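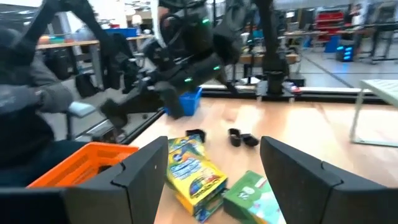 水曜 夜

疲れた。でも書いておかないと明日には全部忘れるので、箇条書きみたいになるけど今日のぶん。

朝からグリッパの比較の続き。Clerkentの指とStilleyの指。先週まではClerkentで決まりだと思ってたのに、今日やってみたらそうでもない。むしろ揺れてる。

午前はStilley。取り付けに手間取った。ねじが一本、どうしても斜めに入る。カムレシュ(Kamlesh Nautiyal、そろそろ日記でもカタカナでいいか)に見せたら「穴のほうが悪い」と一言で、タップを立て直してくれた。20分で終わるはずが昼前までかかった。午前ほぼつぶれる。

Stilleyは開閉が速い。気持ちいいくらい速い。ただ閉じきる手前で一回、カクッと迷う感じがある。制御側の問題なのか指の問題なのか分からない。コントローラはLodhiのまま変えてないから、指だと思うんだけど、Lodhiの設定ファイルにClerkent用の値が残ってた可能性もある。これ明日いちばんに確認。忘れるな。

昼、コンビニのそば。味の記憶なし。

午後は箱もの。紙の箱はやっぱり難しい。黄色いクレヨンの箱がいちばん嫌な相手で、強くつかむと側面がへこむし、弱いと持ち上げる途中で角から回る。テーブルに対して斜めに置いてあると、もうだめ。手首の角度を合わせにいくと指先が天板をこする。木の天板なので音がいやな感じ。こすった跡が残ってきたから、そのうち怒られる。

Clerkentの指で50回、Stilleyで50回、合わせて100回。箱だけで。途中から無心。
結果はClerkentが28回落とした。多すぎる。先週の黒いカップの部品ではほとんど落とさなかったのに。Stilleyは数えそこねた。正確に言うと数えてたけど、途中でカムレシュに話しかけられて紙に書くのを忘れた。ログから拾えるはず。たぶん。

感触だけで言うと、
・箱はStilleyのほうがまし。
・小さい黒い部品はClerkent。平たいやつが特に。Stilleyだと平たい部品を天板のほうに押しつけてしまって、つまむ前に逃げる。
・青い容器に入れる動作はどっちも同じ。差なし。ふちに当てるときはどっちでも当てる。
・オレンジのかごから取り出すのは今日はやらず。壁の細い隙間に指先が引っかかるのが怖い。先月一回やって、非常停止を押した。あの音はもう聞きたくない。

手首のカメラの話も。
Jishamの小さいやつに替えてから視野は広くなった。広くなったけど、指が下のほうをかなり占める。つかむ直前がいちばん見たいのに、その瞬間に自分の指で隠れる。今日も緑の箱が右の指の陰に入って半分くらいしか見えない、というのが何度もあった。こっちは操作しながら画面を見てるから、首を伸ばせば見えるような気がしてつい体が傾く。画面なのに。カムレシュに笑われた。

取り付け角度を少し起こせばいいのかもしれない。でも起こすと今度は奥が入りすぎる。反対側のアーム、向こうの作業台、棚、全部入る。明るい天井の照明が入ると露出も引っぱられるし、手前の黒い指がつぶれて真っ黒になる。黒い指に黒い部品、これもよくない。指先だけでも色をつけたい。白いテープでも巻くか。摩擦が変わるから比較の途中ではやりたくないけど、比較が終わったら絶対やる。

両腕のほうは、左右で癖が違うのがだんだんわかってきた。右は素直。左は肘のあたりが一拍おくれる。容器の上で待たせておくと、こっちが何もしてないのに先がじわっと下がる気がする。気がするだけかもしれない。定規をあてて測ればいいんだが、今日は時間切れ。ランプは緑のままなので本人は元気なつもりらしい。

夕方、力の上限をいじった。80で固定してたのを下げてみようという話になって、カムレシュは一気に下げたがるし、自分は少しずつ下げたい。もめるほどでもないけど五分くらい言い合い。結局少しずつ。下げていったら箱はへこまなくなった。かわりに滑る。当たり前だ。指先のゴムが新品かどうかでも変わるはずで、Clerkentのほうは先週から使いっぱなし、Stilleyは今日おろしたて。これじゃ比較になってないんじゃないか、と五時すぎに気づく。もっと早く気づけ。100回やる前に気づけ。

で、明日はClerkentのゴムも新しいのに替えてから、箱をもう一回最初から。部品も。気が重い。予備のゴムは棚の引き出しにあるはずだけど、どの引き出しかわからない。ラベルを貼ると言い出してからもう三月になってしまった。言い出したのは自分。

クレヨンの箱も替えたい。角がもうやわらかくなってて、朝と夕方で別の箱みたいなつかみ心地になってる。これも条件がそろってない。同じ箱を何個か買っておいて、何回かごとに交換するのがよさそう。経費で落ちるのかこれ。クレヨンばっかり買う人だと思われる。

あと操作の疲れ。午後の後半は明らかに自分の手が雑になってた。落とした回数のうち、どれだけが指のせいで、どれだけが自分のせいなのか。カムレシュと交代しながらやれば平均されるという案。でもカムレシュは操作が速すぎて、見てるとひやひやする。あのペースでやったらClerkentはもっと落とすと思う。本人いわく「ゆっくりやるから落ちるんだ」。そうかなあ。一理ある気もしてくるのがくやしい。

順番も変える。今日みたいに片方を続けて50回やってから付け替えると、後にやったほうに疲れがぜんぶ乗る。25ずつとか、もっと細かく区切るか。でも付け替えのたびにあの斜めのねじ。うーん。タップを立て直したから次は素直に入ることを祈る。

帰りぎわにログを吸い出そうとしたらディスクがいっぱい。一日で思ったより食う。カメラの解像度を上げたままだった。下げてもつかみの判定には困らないはずだけど、下げたら下げたで後から文句が出そうなので保留。古いのを外付けに逃がして、とりあえず今日のぶんは入った。終わったのが八時。

明日やること
・Lodhiの設定ファイル、残ってる値を確認(いちばん先!)
・Clerkentのゴム交換。引き出し探す
・Stilleyの失敗数をログから数える
・カメラの角度、ほんの少しだけ起こしてみる。もとの角度を書きとめてから
・左腕の下がり、定規
・天板のこすれ、なにか敷く? 敷くと高さが変わるか。要そうだん
・クレヨン

肩がばきばき。風呂入って寝る。書いてるあいだに湯がぬるくなったかも。

あ、Jishamのケーブル、抜いたまま帰ってきた気がする。明日カムレシュが先に来たら絶対なにか言われる。今のうちにメッセージだけ送っとく。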